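Kategorie: Veranstaltung (Robotik) | Öffentlichkeitsarbeit | Greiftechnik
Suche … Artikel durchsuchen

Vorführtag Greiftechnik (Zurkivari)

Der Vorführtag Greiftechnik ist eine öffentliche Veranstaltung des Robotiklabors Zurkivari, bei der Besucher Roboterarme beim Aufnehmen und Ablegen von Alltagsgegenständen beobachten können. Er geht auf einen Werkstattbesuch von Studierenden zurück und wird vom Labor zusammen mit dem Förderkreis Puvodell ausgerichtet. Im Unterschied zu den Fachtagungen des Labors richtet sich der Vorführtag an ein Publikum ohne Vorkenntnisse. Der Eintritt ist frei, eine Anmeldung ist wegen der begrenzten Plätze erforderlich.

Geschichte

Das Labor Zurkivari empfing zunächst nur einzelne Gruppen, meist Schulklassen und Studierende benachbarter Hochschulen. Die Führungen bestanden aus einem Vortrag und einem kurzen Rundgang, bei dem die Roboter in der Regel abgeschaltet waren. Nach Beschwerden einer Schulklasse, die für den Besuch eine längere Anreise auf sich genommen hatte, änderte das Labor den Ablauf und verlegte die Führungen in die Betriebszeit.

Den ersten Vorführtag in der heutigen Form leitete der Ingenieur Gaétan Boychuk. Er fand am 04.07.2021 statt und war auf 60 Besucher beschränkt. Die Gäste wurden in Gruppen eingelassen, zwischen den Gruppen lag jeweils eine Pause, in der die Arbeitstische neu bestückt wurden. Ursprünglich war der September vorgesehen, der Termin wurde aber vorgezogen, da im Spätsommer der Umbau der Druckluftanlage anstand.

Der Vortrag zu Beginn wurde später gekürzt. Er dauert nun 25 Minuten und behandelt den Aufbau des Arms, die Funktion des Greifers und die Sicherheitsregeln.

Ablauf

Nach dem Vortrag gehen die Gruppen in den Versuchsraum. Eine Gruppe umfasst höchstens acht Personen. Am Arbeitstisch wird zunächst ein Bewegungsablauf ohne Gegenstände gezeigt, danach folgen Greifversuche mit weichen und festen Teilen. Der Bediener steuert den Arm anfangs von Hand. Anschließend führt der Roboter einzelne Bewegungen selbstständig aus, wobei der Bediener jederzeit eingreifen kann.

Zum Schluss dürfen Besucher den Arm unter Aufsicht selbst führen. Dazu wird die Geschwindigkeit herabgesetzt und der Arbeitsbereich in der Steuerung verkleinert. Kinder nehmen nur in Begleitung teil. Für die Bedienung ist keine Mindestkörpergröße vorgeschrieben, doch muss der Not-Halt-Taster von der jeweiligen Position aus erreichbar sein. Im Zweifel hält ihn eine zweite Person.

Gegenstände

Die Auswahl der Gegenstände wechselt. Verwendet werden überwiegend Dinge, die den Besuchern aus dem Haushalt oder dem Kinderzimmer vertraut sind. Plüschartige Teile gelten als schwierig, weil sie sich unter dem Druck der Greiferbacken verformen und ihre Lage bei jedem Versuch eine andere ist. Flache Gegenstände mit glänzender Oberfläche bereiten der Bildverarbeitung Probleme, da sich die Deckenbeleuchtung darin spiegelt. Kleine gerundete Teile lassen sich meist gut erkennen, rutschen aber bei ungenauem Ansatz zur Seite weg.
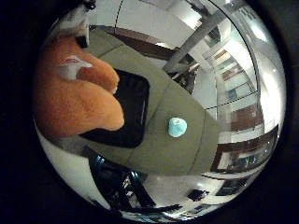 Schwere oder zerbrechliche Gegenstände sind ausgeschlossen. Dasselbe gilt für alles, was Flüssigkeit enthält. Besucher dürfen nach Rücksprache eigene Gegenstände mitbringen, sofern diese in den Greifer passen und keine scharfen Kanten haben. Eine Haftung für Schäden übernimmt das Labor nicht. In der Praxis werden vor allem Kuscheltiere, Schlüsselanhänger und Brillenetuis eingereicht.

Technik

Am Handgelenk des Roboterarms ist eine kleine Kamera mit weitem Blickwinkel befestigt. Sie erfasst neben der Tischfläche auch größere Teile des Raumes, wodurch gerade Linien im Bild stark gekrümmt erscheinen. Die Verzerrung wird für die Berechnung der Greifpunkte herausgerechnet. Auf dem Bildschirm für das Publikum ist dagegen die unbearbeitete Ansicht zu sehen. Boychuk begründete dies damit, dass die Besucher so den Blick des Geräts kennenlernen und nicht ein geglättetes Bild.

Der Greifer besitzt 2 Backen mit austauschbaren Auflagen. Für die Vorführungen werden weiche Auflagen verwendet. Die Steuerungssoftware trägt den Namen Skalton und wurde im Labor entwickelt. Sie zeichnet Gelenkstellungen, Greiferöffnung und Kamerabild gemeinsam auf. Aufzeichnungen aus den Vorführungen werden gespeichert, sofern die anwesenden Besucher zugestimmt haben – andernfalls bleibt die Aufnahmefunktion ausgeschaltet.

Eine ältere Fassung von Skalton zeigte die geplante Bahn des Arms als farbige Linie im Kamerabild an. Die Funktion wurde wegen häufiger Verzögerungen entfernt. Eine Neufassung ist angekündigt, ein Termin wurde nicht genannt.

Rezeption

Der Förderkreis Puvodell bewertete den ersten Vorführtag in seinem Jahresbericht positiv, bemängelte aber die Wartezeiten vor dem Versuchsraum. Das Labor reagierte mit festen Einlasszeiten. Kritisiert wurde auch, dass vom hinteren Teil des Raumes aus die Tischfläche kaum einsehbar war. Seitdem wird das Kamerabild zusätzlich auf einer Leinwand gezeigt.

In der Lehrerfortbildung Lévesque wird der Vorführtag als Beispiel für einen Unterrichtsgang im Fach Technik behandelt. Das zugehörige Begleitheft enthält Arbeitsblätter zum Koordinatensystem, zur Reibung und zum Unterschied zwischen ferngesteuerten und selbstständig arbeitenden Maschinen. Es liegt im Eingangsbereich des Labors aus und kann von Schulen auch in Klassenstärke bestellt werden.

Fehlgeschlagene Griffe gehören nach Angaben des Labors zum Programm und werden nicht herausgehalten. Der Bediener erläutert in solchen Fällen, ob die Ursache bei der Erkennung, der Bahnplanung oder der Greifkraft lag, und wiederholt den Versuch mit geänderten Einstellungen.

Siehe auch

Greifer (Robotik)
Teleoperation
Tag der offenen Tür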